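Lab > Notebook > Bench 2 > Faults and near misses
Filed under: Hands & Grippers, Things That Broke

9/18/22

Came in on a weekend to get a quiet building and a few clean runs of the canister job, and ended up with a faulted right hand and a long afternoon on the floor with a flashlight. Writing it up while I still remember what order things went in, because the controller log is missing a chunk (more on that below, grr).

The job, for anyone at Trestmont reading over my shoulder: lid off, contents out, lid back on. Left hand steadies, right hand does the fiddly part. We had it going pretty well in July with the old straight-sided tub. The cream canister is the new one, and it's a meaner object all around. The lid is round and just small enough to tip and drop into the mouth if you push on one side of it, and then you've got a disc standing on edge inside a cylinder with your fingers in there next to it.

So of course that's where it went wrong. First two runs were fine, a little slow on the approach but fine. On the third I got the lid tipped and the fingers in over the rim, and the right index finger just stopped. No alarm at first. The commanded position kept walking inward and the measured position sat there like a rock. I watched the gap grow on the plot for way too long before it sank in that the finger was pushing on something. Then the hand controller threw its overcurrent fault, and the arm did NOT stop. It kept creeping in toward the wall at the slow approach speed with a dead hand on the end of it.

I hit the stop. Nothing fell over, nothing cracked, the canister had slid a little toward the back of the table. I'm fine, I was on the operator side the whole time. But I'm calling it a near miss anyway. A hand fault is supposed to freeze both arms, that's the whole point of the interlock, and it plainly did not.

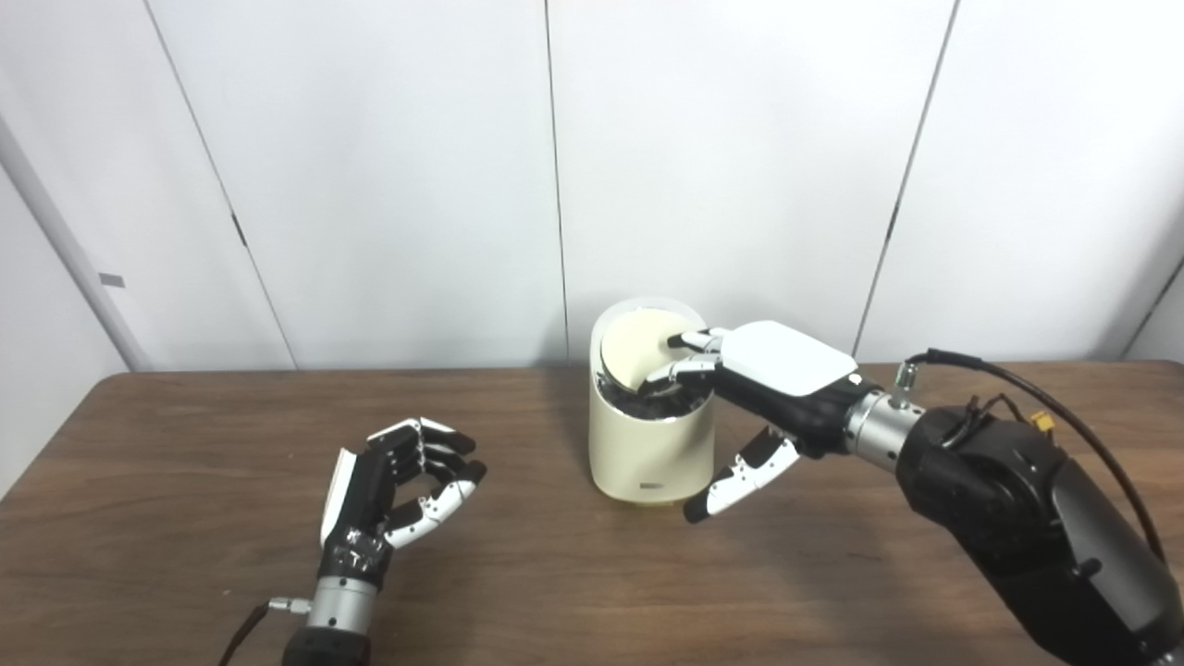
What I did next, in order

1. Left the stop pressed and took power off the right hand only. The fingers go slack when you do that, and it took a gentle wiggle to back them out past the lid. Don't pull on the fingertips! Hold the segment closest to the palm and let the rest follow.

2. Checked the canister. Rim is okay. There's a small scuff on the inside wall where the lid edge was sitting, could be from today, could be from shipping. I didn't look at it before I started, so that's on me.

3. Flexed every finger by hand, unpowered. Index was gritty in the middle joint, a kind of scratchy catch partway through the curl. The other fingers and thumb felt normal. Left hand felt normal all over.

4. Went over the cable where it loops back from the wrist. Unplugged it, looked at the pins, plugged it back in. Pins are straight. I really wanted it to be the cable (it's been the cable so many times) but I can't make the fault come back by moving the loop, and I moved it a lot.

5. Powered the hand back up with the arm still locked out and ran the slow curl test from the Cirno utility, 40 cycles. Index tripped on 5 of them. All the trips were on closing, none on opening.

The interlock part

This bothers me more than the finger. A sticky joint is a sticky joint, we've got a spare finger in the drawer. The arm carrying on by itself is a different kind of problem.

I traced the signal as far as I could. The hand controller raises its fault, the fault goes to the Naylor box, the Naylor box is supposed to drop the enable line to both arms. On the bench, with the arms locked out, I forced a fake fault and the enable line dropped right away. Did it again, same thing. So the wiring does what the drawing says, at least for a fault that comes in clean.

My best guess is that the fault today was a flicker. If the current bounces above and below the limit, the fault flag goes up and comes back down, and there's a filter in the box that ignores anything shorter than 110 milliseconds. I remember us setting that number, it was to stop the nuisance trips we were getting from the left hand. Great for nuisance trips. Not so great if a jammed finger chatters instead of giving one long solid fault.

Can't prove it, though. The log has a hole of nearly 2 seconds in it, right across the moment I care about. The plot on the screen was live and I didn't save it. I've now turned on the local buffer on the hand controller so next time there'll be a second copy.

Also, we have no check on the gap between commanded and measured finger position. I always figured the current limit would catch a jam, and it did eventually, but that gap was wide open on the plot well before the fault. An arm that stopped on the gap alone would've quit way earlier.

Where I left it

Right hand is tagged out, red tag on the wrist. Please don't run it, not even for "just a quick curl." Left hand and left arm are okay for slow work as long as the right arm stays locked out.

Index finger still has to come off and get opened up. I'm betting on a bit of grit in the middle joint, but I've been wrong on this hand before. If the bearing is bad I'll order a pair from Kunovus and we'll be down until they show up.

To do before anyone runs the canister again:

- make the fault latch at the hand controller, so a flicker counts as a fault until somebody clears it
- add the position gap check and pick a limit for it
- repeat the forced fault test with a chattering signal, arms moving slow in open air, canister off the table
- find out why the log dropped out (network? the disk filling up again?)
- look at the approach from the other side of the lid. I keep coming in on the side where it leans and I don't think we ever tried it the other way

Canister's back on the shelf over the sink, lid on. The good flashlight needs charging.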